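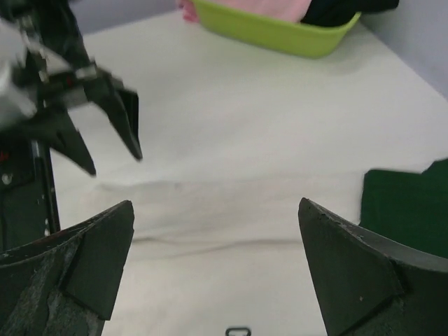
White cloth on the table at Pullura

Call for stitchers: The Long Table

Open to anyone in Varkport, Ham and the villages along the river
Apply by the end of July

Pullura is making a tablecloth for the whole town, and we'd love you to stitch a piece of it.

The Long Table will be made up of 36 embroidered panels, joined end to end and laid for one enormous shared supper on the quay at Varkport next spring. Each panel is made by one person (or by a pair, more on that below) and each one is about a meal. It could be a meal you cook every week, one you had once and still think about, your gran's terrible soup, the chips you eat on the harbour wall. We want all of it!

Nine panels have already been promised to people who came to our open evening, so there are 27 left to fill. One of the early ones is going to be nothing but peas, hundreds of them, rolling off a plate and over the hem. Another is a packed lunch eaten on the Ham ferry, with the crossing times worked down the side in backstitch. We've seen the sketches for both and they're wonderful.

Who can take part

You need to be 16 or over and able to get to the studio in Varkport for the group sessions. That's really it. You don't need to be good at embroidery. If you can thread a needle and sew on a button you know enough to begin, and if you can't, come early to the first session and we'll sit down with you. We would be especially happy to hear from people who sew by hand for other reasons, such as sailmakers, upholsterers, anyone who has ever altered costumes for a school play, because you'll have tricks the rest of us want to learn.

Experienced embroiderers are very welcome too. The only thing we'd ask is that you're happy to work next to beginners and don't mind being interrupted.

Pairs can share a panel. We've had interest from a couple of parents and teenagers already, and from two neighbours who plan to pass theirs over the fence. Under-16s can stitch as part of a pair with an adult.

What you'll be doing

Everyone gets a piece of white cotton cloth, already cut and hemmed, and a bag with needles, a hoop and a starter set of threads. The threads come from Prendix, the haberdashery on Ham high street, where you can also top up your colours at no cost during the project by giving your panel number at the till. Please go easy on the metallics as there isn't much of them.

There are 2 full-day workshops at the studio. The first covers drawing your design, getting it on to the cloth and the basic stitches. The second is for fixing things, unpicking things and learning how to finish the back neatly enough that it won't catch on a fork. Lunch is provided at both. It is usually soup and a lot of bread, and there'll be a vegan pot.

In between, we open the studio from 6pm to 9pm one evening a week through the autumn. You can come to every evening or to hardly any. Some people like to stitch in company and some would much sooner do it in bed with the radio on, and either way is fine by us as long as the panel comes back.

We think a panel takes most people a few months of odd evenings. A simple outline design can be done much faster. If you want to cover every bit of the cloth in satin stitch, please talk to us first so we can be realistic with you about the time!

A few practical rules about the design

Leave a hand's width clear along both short sides, as that's where the panels are joined.
No beads, buttons or shells. Plates have to sit flat and the whole thing will have to go through the wash.
Words are fine, in any language. If you use a language we can't read, send us a translation for the little booklet.
No company logos, please.
Colourfast thread only. Everything from Prendix has been checked. If you're using thread from your own tin, bring a length of each colour to the first workshop and we'll test it.

What we can offer

Every stitcher receives a fee of 60 pounds per panel, paid when the finished piece is handed in, and bus or ferry fares to the two workshops. Pairs share one fee. You'll also have a seat at the supper and can bring a guest.

After the supper, The Long Table will be kept at the studio and lent out for weddings, wakes, street parties and anything else that needs a very long cloth. It will get wine on it. We think that's right for a tablecloth, but do have a think about whether you'd be comfortable with it before you apply. We'll photograph every panel beforehand and you'll get a print of yours.

The last thing we made together was the Tide Quilt, which had over 2,000 patches and is still hanging on the stairs if you'd like to come and see how these things turn out. Ring the bell marked Pullura, the other one is the dentist.

Access

The studio is on the ground floor with a level entrance from the yard side. We have daylight lamps, magnifiers on stands, table-clamp hoops for anyone who works one-handed, and chairs at different heights. The evening sessions can get noisy, so the small back room is kept for quiet stitching. Tell us about anything else that would help.

How to apply

Send us a few lines about the meal you'd like to stitch and why you picked it. A drawing is nice but you don't have to do one. You can write it by hand and drop it through the studio door, leave it in the box on the counter at Prendix, or record a voice message if you'd prefer to talk. Please include a phone number or an email address, and say if you're applying as a pair.

We'll read everything in the first part of August and reply to everyone, whether or not we have a panel for you. If we end up with more people than cloth we'll keep a waiting list, and there will be plenty to do on joining, washing and ironing in the new year.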